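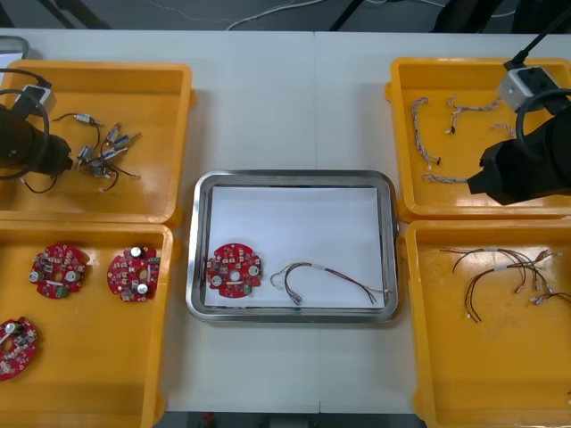
白色工作台上的黄色塑料浅盘与中间的不锈钢托盘

# 小件散料寄存与周转箱租用：常见问题

适用于 Kesar 仓储服务的标准账户和企业账户。合同条款与本页不一致时，以合同为准。

## 一、账户与计费

**寄存费按什么单位计算？**

按库位和自然日计算。入库当日计一天，出库当日不计。一个库位对应一只标准周转箱，箱内装多少不影响费用。

**标准周转箱能放多重的东西？**

单箱净重上限为 11 千克。超过上限的货物需拆成两箱，或改用加固箱。加固箱占两个库位。

**有没有最低消费？**

标准账户没有。企业账户按合同约定的保底库位数收费，未用满的部分不结转到下月。

**账单什么时候出？**

每月初生成上月账单，可在账户页的“结算”栏下载。对账单有异议，请在下一期账单生成前提交，逾期按确认处理。二月账单同样按实际天数计算，不按三十天折算。

## 二、入库

**入库前需要做什么？**

1. 在系统中建立物料条目，填写名称、规格、计量单位。
2. 打印入库单，每箱一张，放在箱内最上层。
3. 箱体外侧只贴系统生成的条码，旧标签须清除。

物料名称请不要只写“配件”或“杂件”。同一账户下名称重复的条目，系统会在后面自动加序号，后续检索容易出错。

**带引线的小件怎么包装？**

引线应先理顺并用扎带固定，再分装入自封袋。引线互相缠绕的货物，清点时按“未分拣”登记，只记重量，不记件数。需要件数的，可以另购分拣服务。

**一个条目最多可以登记多少件？**

2,000 件。超出时请新建条目，并在备注中填写主条目编号，两个条目在报表中会合并显示。

**收货地点在哪里？**

Trirnar 库区和 Sillon 库区均可收货。两个库区的库存不互通，建单时所选库区即为实际存放库区。调拨须另建调拨单，运费由申请方承担。

**送货需要预约吗？**

五箱以内不需要，16:00 前到达即可当日上架。超过五箱请提前一个工作日预约卸货口。未预约的车辆排在预约车辆之后。

## 三、清点与差异

**入库清点的误差如何处理？**

默认采用称重计数：先取样称出单件重量，再由总重换算件数。单件重量低于 0.5 克的物料，换算结果仅供参考，入库单上标注“估计”。

客户申报数与换算数不一致时，系统先冻结该条目，并发出差异通知。处理方式有以下几种：

- 接受换算数，条目立即解冻；
- 申请人工逐件清点，按件收费；
- 申请退回，只收一次出库操作费。

例如申报 1,372 件、换算结果为 1,368 件，条目同样会被冻结。系统不设容差，企业账户可在合同中另行约定。

**人工清点要多久？**

从确认申请起计两个工作日。清点期间该条目不能出库，同箱的其他条目不受影响。

**清点后的结果还能更改吗？**

不能。人工清点结果为最终结果。重新清点视为新的申请，按原价计费。

## 四、存储条件

**库内温湿度是多少？**

普通区温度 10 至 30 ℃，相对湿度不高于 65%。恒湿区相对湿度控制在 40% 至 50%，单独计价。温湿度记录保存十二个月，可按条目导出。

**哪些物品不接收？**

电解液外漏的电池、压力容器、有气味的胶粘剂、未密封的粉末，以及需要冷藏的物品。带磁性的小件可以接收，但须在建单时勾选“磁性”，由库区分开存放。

**防静电包装由谁提供？**

由客户提供。库区可代购 Deligiannis 系列防静电箱，材料费随当月账单收取，箱体归客户所有。代购的箱体不在退租范围内。

## 五、出库与退租

**能否只取箱内的一部分？**

可以。部分出库按“拣选”计费，每个条目收取一次操作费，与件数无关。登记为“未分拣”的条目不支持部分出库，只能整箱提取。

**出库单提交后可以取消吗？**

状态为“待拣选”时可以自行取消。进入“拣选中”后须联系库区，已经产生的操作费不退。

**租用的周转箱损坏怎么赔？**

边沿划痕、底面磨损属于正常使用。开裂、缺角、受热变形按箱赔偿，价格见合同附件。箱内残留胶渍或标签胶的，收取清洁费，不计为损坏。

**长期不出库的货物会被处理吗？**

欠费满九十天且三次通知无回复的，库区有权移至集中存放区，此后只支持整批提取。费用结清前不会销毁或变卖。

## 六、系统使用

**上传物料清单时提示“错误 642”是什么意思？**

清单中的计量单位与已有条目不一致。常见情况是同一物料先前以“件”登记，这次写成了“套”。修改清单后重新上传即可，无须删除原条目。

**支持哪些文件格式？**

支持 CSV 和 XLSX。CSV 须使用 UTF-8 编码，首行为字段名。合并单元格、隐藏列和公式列会被忽略，系统不另行提示。

**子账户能看到全部库存吗？**

由主账户设定。默认只能看到子账户自己建立的条目。权限变更在下次登录后生效。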